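Home | Notebook | Bench Notes | Materials | Contact

We use cookies to keep this site running. By continuing to browse you accept our cookie policy. Accept | Settings

Workshop notebook — board and block set, finish and layout

2nd May

Carried over from the previous page: the board still rocks on the bench. Checked the underside with the long straightedge. There is a slight cup across the grain near one corner, enough to slide a piece of card under. The bench top is flat as far as I can measure. Left the board face down overnight with both faces open to the air, and the rock is smaller this morning. Not going to plane it. If it comes back I will put thin felt pads at the corners and write down which corner gets two.

Finish on the board

Two coats of the hardwax oil from Sarantis, buffed between coats with a white pad. The first coat raised the grain more than on the offcut. Sanded back lightly with 400 and wiped down. The second coat went on thinner. The darker streaks came up stronger after oiling than I expected, but the ground color is still pale enough that all four block colors read clearly against it from across the room. That was the requirement from Jirkham. They asked for natural wood and no paint on the top face.

The planks are edge glued. I ran a fingernail along both seams and can't feel a step. Under raking light the glue line shows in one place for a short stretch. Cosmetic. Kosmas wanted to fill it; I would leave it, filler will take the oil differently and show more than the gap does.

Blocks

Set under test is the short one: two each of yellow, red, green and blue. The shapes include hearts, stars and octagons. The full Jirkham order is 26 blocks, and the rest are still in the drying cabinet.

Color coat is water-based, sprayed, three passes. Notes by color:

Yellow — weakest coverage, as always. Needed a fourth pass on the octagon. The facets catch the light differently, so any thin spot on one face stands out against its neighbor.

Red — good. Slight run in the inner corner of one star point, sanded out and touched up.

Green — good. The inner corners of the star are the hard part. Spray bounces back out of them. Thanasis suggested going in from below first and finishing from above. Tried it, better result.

Blue — batch came out a shade darker than the sample card. Spyros has the card. Ask whether Jirkham will accept it before spraying the remainder.

Edge break: all edges taken to a small round by hand with 240. The stars need care at the points. Too much and the point goes blunt, too little and the paint chips there first. The heart is easy except for the notch, where I use a dowel wrapped in paper.

Stability on the board

Stood the blocks upright on the oiled surface and bumped the bench by hand. The octagon is very steady. The stars are less steady when they are standing close together, since a nudge to one goes straight into the next. Iona thinks the oil makes the top slicker than the bare offcut. Tried a tilt test on both. The star started to slide at a lower angle on the oiled board, but the difference was small and I only ran it a few times. Repeat once the oil has cured fully. The tin says longer than we have given it.

Layout for the shape check: blocks spread over the board, some standing apart and some grouped tight, so that outlines overlap when viewed from the front. The red and green star together are the worst case for telling shapes apart.

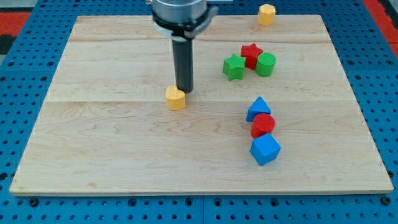
MICHALIS VLACHOPOULOS
Workshop technician, wood and finishing, Skeststead

The star pair does the job. With the green one in front and the red one behind, the points overlap and color is what separates them. Leave that pair in the layout. The heart and the yellow octagon should stay well apart so the two yellows don't get read together.

To do:
Felt pads, only if the rock comes back.
Blue sample card from Spyros.
Repeat tilt test after full cure.
Log the octagon's fourth pass on the Gradar sheet, I forgot to enter it.

Comments (3)

Iona M.
My bet is the tilt numbers move closer together after cure. Please do the heart as well as the star next time.

Thanasis Pappas
Which nozzle did you use on the green? I had the smaller one on when I tried it.

Michalis V.
The larger one. Will try the small one on the remaining stars.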